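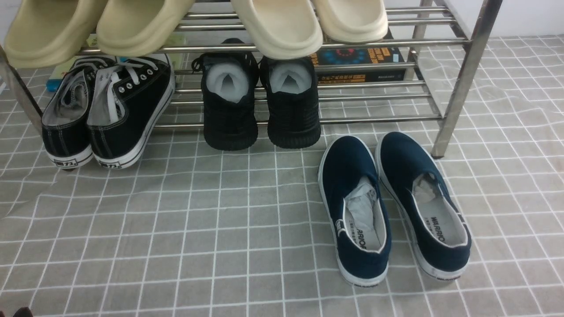 Pretlow is a software stack for arranging paired household objects with a robot arm. It was written for footwear and is used mainly for moving shoes between a floor area and a tiered rack. The package covers perception, pair matching, slot planning and gripper control, along with a set of command-line tools for recording and replaying runs. Development began at Histora under Thanakorn Chareonsuk, and the planner was later rewritten by Lorena Toledo and Odair Conceição.

Background

Placing shoes on a rack is a small problem with several awkward parts. The two members of a pair are mirror images and not identical. They are meant to end up next to each other, facing the same way, and the choice of where to put the first one limits where the second can go. Shoes also differ widely in how they can be held. A molded slide has a thick sole and little else, a knit sneaker gives way when squeezed, and a canvas high-top has a collar that can fold over and hide the opening.

The first version treated every shoe as a separate object and planned one move at a time. It often left the second shoe with no reachable slot, and the arm had to take the first one out again. Pair-level planning was added in version 2 and has been the default since.

Perception

Pretlow reads two kinds of camera. A head camera gives the wide view used to find the rack, its posts and rails, and each shoe. A wrist camera gives the close view used to refine a grasp. The two streams are handled by separate processes and share a single world model, which stores an outline, a heading and a confidence value for each shoe.

Heading is the value that fails most often. Seen from the wide view, a dark shoe with a dark sole can be read back to front. The heading module looks for parts that appear at one end only, such as a rubber toe cap, a heel label or a pull loop, and votes between them. Printed text on a heel or insole is passed to a small reader. The text itself is discarded, and only its position and direction are kept.

Polished rails cause a second group of errors. Depth readings on curved metal are sparse and sometimes land behind the real surface. The rack is therefore fitted as a model made of straight tubes, using edges from the color image and whatever depth points agree with them. Samran Chuensuk wrote the fitting code, and it can be run alone with the command rackfit.

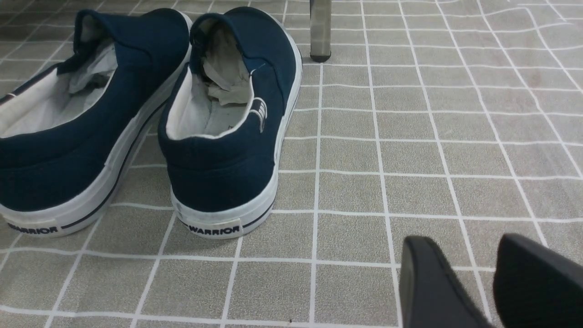
Pair matching runs after both shoes have a heading. The matcher compares color, sole shape, outline length and heel height, then checks that one outline is close to the mirror of the other. Distance between the shoes counts for very little, so that a pair can still be found when its members have been separated. Paper stuffing inside a shoe is given its own mask and left out of the color comparison. Before the mask was added, two shoes of the same model could be rejected if one was filled higher than the other.

Planning

The planner divides each tier of the rack into slots two shoes wide. A slot is marked free, taken or blocked. Objects that are not shoes, such as a book lying on a lower level, are entered as blocked volume and are never moved.

For each pair the planner picks a slot, a facing direction and an order. The shoe farther from the approach side normally goes first. The cost of a plan has 3 terms: arm travel, clearance from the rails, and the number of times the wrist must turn over. Users can change the weights in the task file. If no plan clears the limits, the pair is left where it is and reported at the end of the run.

Removing shoes from the rack uses the same search in reverse. The lower tier is harder in both directions, as the fingers have to pass under one rail and over another. The planner adds a fixed approach point in front of the tier and does not allow the wrist to rotate past it.

Gripper control

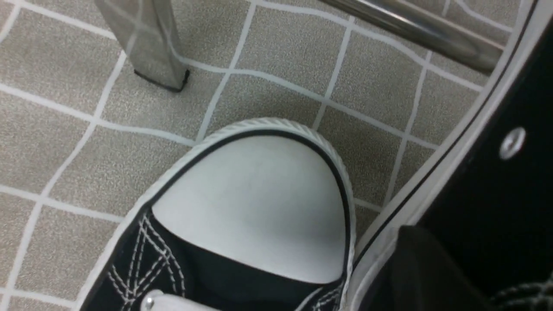 Grasps are chosen from a short table kept for each shoe type. The entries for high-tops use the side wall or the back of the collar, and the toe cap is marked as a poor choice because it is smooth and slopes away from the fingers. Laces are treated as a region to avoid. A lace caught between a finger and the upper can keep the shoe attached to the gripper after release.

Closing is done by current limit and not by target width. The controller closes until the motor current reaches the value set for that type, waits, then compares finger width with the expected range. A width that is too small is logged as a missed grasp. After two misses on the same shoe, the arm returns to its viewing pose and the perception step is run again.

Release is split into lowering, opening and backing away. Yolandi Cele added a check between the last two, in which the wrist camera looks for movement of the shoe as the fingers open.

Tools

Each run is saved as a folder holding both camera streams, joint positions, the world model at every planning step and the text of the plan. The viewer, Uteta, plays these back on one timeline and can show the planner's slots over the head camera view. It can also restart the planner from any saved step with different weights, without an arm connected.

The regression set, called Sitthichai, contains 228 recorded runs and 1,466 labeled grasps. It is replayed before each release. Perception changes are scored on heading and pairing, and planner changes on the share of pairs given a valid slot.

Limitations

Pretlow does not handle boots taller than the gap between tiers. It assumes that the rack stays still during a run, and a bumped rack must be fitted again by hand. Soft floor mats are modeled as flat, so a fold under a shoe can put the estimated height of its sole too low.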